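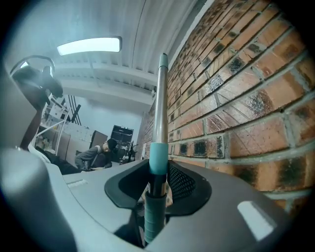

Mop handle, silver tube with teal cap, sleeve and ribbed grip.

Pranirthorpe Workshop Notes
Home | Notebook | Materials | Archive | Contact

27/04/2022
Posted by Simone Portela

Floor finish, test boards, second round

Continuing from the November entry. The first set of boards went dull at the traffic edge and I blamed the soap. I now think the oil was the larger part of it. Same birch offcuts as before, sanded to 100 along the grain, then 220. Half of each board was wiped with a damp cloth between grits to raise the grain and the other half left alone.

Oil is the Gemeck hardening oil from the same tin as last time. The tin had skinned over. I cut the skin out and strained the rest through a paint filter. This may matter. If the numbers come out odd I will repeat with a fresh tin before drawing anything from them.

Application: thin coat by lint-free cloth, left 2 hours, surplus wiped off across the grain and then along it. In November I left the surplus on overnight and got tacky patches near the knots. No tack this time on any board, including the one with the large knot at the end. Rags laid out flat outdoors on the rail to dry before going in the metal bin. Please keep doing this. I found one balled up behind the bandsaw.

Cleaning schedule for the boards is as follows. Set A gets plain water on a well-wrung mop. Set B gets soap flakes in warm water at the strength printed on the packet. Set C gets the same soap at double strength. All sets get 3 passes, then air dry with the fan off. The fan was on in the first round and dried the near boards well ahead of the far ones, so those results should not be compared with these.

Observations so far:

Set A. Slight lift in the grain on the unwiped halves after the first wash. The pre-wiped halves stayed smooth to the fingertip. Color unchanged.

Set B. Same difference between halves, smaller. Faint even sheen. A water drop left standing for the length of a coffee break gave no ring.

Set C. Film visible at a low angle against the window. Fingernail leaves a line in it. A plain water rinse takes most of it off but leaves the surface streaky. Double strength looks like a mistake and I would not carry it forward except as a reference.

The result on raising the grain is clear enough that I will do it on the whole Lilwood floor. It adds a day. The client has been told and agreed, provided the hallway is walkable at night. We can do the hallway last and lay paper over it.

Open question is the pine section at the back of the Lilwood house. All my boards are birch. Pine takes oil unevenly and the early wood drinks far more than the late wood. I have written to the flooring supplier in Riihimäki for pine offcuts of similar age. If they have none I will pull a piece from under the stairs, where the threshold has to come up anyway.

Moisture meter: the pins are bent again. Readings from this morning are struck out in the bench log. Use the spare until I have straightened or replaced them.

To do
- second wash cycle on all sets, same order
- fresh tin of oil, label with opening date
- photograph Set C at low angle before rinsing again
- order 220 discs, the box is nearly empty
- ask whether the Lilwood radiators can be turned off during oiling

Boards are on the upper rack by the window, oiled face up. Do not stack them and do not set cups on them. Set B already has one mark that has nothing to do with the test.

Recent entries
Floor finish, test boards, first round
Straightening a bowed stair tread
Scraper burrs: file or stone
Hide glue left in the pot
Bench log format, revised

Previous | Next | Back to top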